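Why bottles have different shapes

A bottle has one main job. It must hold a liquid and let it out again when somebody wants it. Water, juice and thick sauces all behave differently, so the people who design bottles begin by asking what will go inside.

Thin and thick liquids

Water is a thin liquid. Tip a bottle of water and it runs out straight away. Mayonnaise is a thick liquid. Tip a jar of it and very little happens, at least at first.

Scientists have a word for how thick a liquid is. The word is viscosity (say "viss-koss-it-ee"). Water has a low viscosity. Honey, ketchup and mayonnaise have a high viscosity.

Some thick sauces do something odd as well. They stay still until they are pushed hard enough, and then they flow easily. Ketchup is a well-known case. It sits in the neck of the bottle, then a lot of it lands on the plate at once.

Pouring and squeezing

A bottle for a thin liquid is usually tall, with a narrow neck. The narrow neck keeps the stream thin, so it is easier to aim at a glass. As the liquid leaves, air has to get in to take its place. If the bottle is tipped too far, the air and the liquid both try to use the neck together. The sound this makes is called glugging.
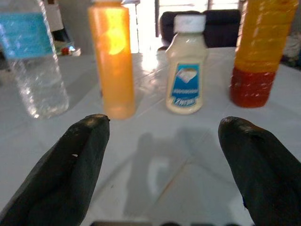
A squeeze bottle works in another way. Its walls are soft enough to bend. Pressing them makes the space inside smaller, and the sauce is forced out through a small hole. When the hand lets go, the walls spring back and air is pulled in. Many squeeze bottles have a flip cap, which stays joined to the bottle by a hinge and can be opened with one thumb.

Ridges and curves

Thin plastic bends easily when it is flat. Folding it or adding ridges makes it stiffer - a sheet of paper folded like a fan shows the same effect. Ridges around a bottle help it to keep its shape when it is picked up, and they also give fingers something to grip.

Most drinks bottles are round for a similar reason. A round wall spreads a push evenly, and there are no corners where the plastic might crease.

Try it: the slow race

Funmilayo Adebisi uses this test with her class at Takthorpe. You will need a tray, a spoon, a book to prop up the tray, and 4 liquids from the kitchen. Ask an adult before you start.

1. Put one spoonful of each liquid in a line along one short edge of the tray. Keep the tray flat.
2. Lift that edge and rest it on the book.
3. Watch which liquid reaches the bottom first, and write down the order.
4. Wash the tray and do the test again with 2 books.

The steeper tray should make every liquid move faster. The order will probably stay the same, but check your notes.

Words to know

Viscosity - how strongly a liquid resists flowing.
Neck - the narrow part of a bottle below the cap.
Hinge - a joint that lets a lid swing open and shut.

Text by Howard Sugden. © Ulstead Young Science Pages | Contact us | Back to top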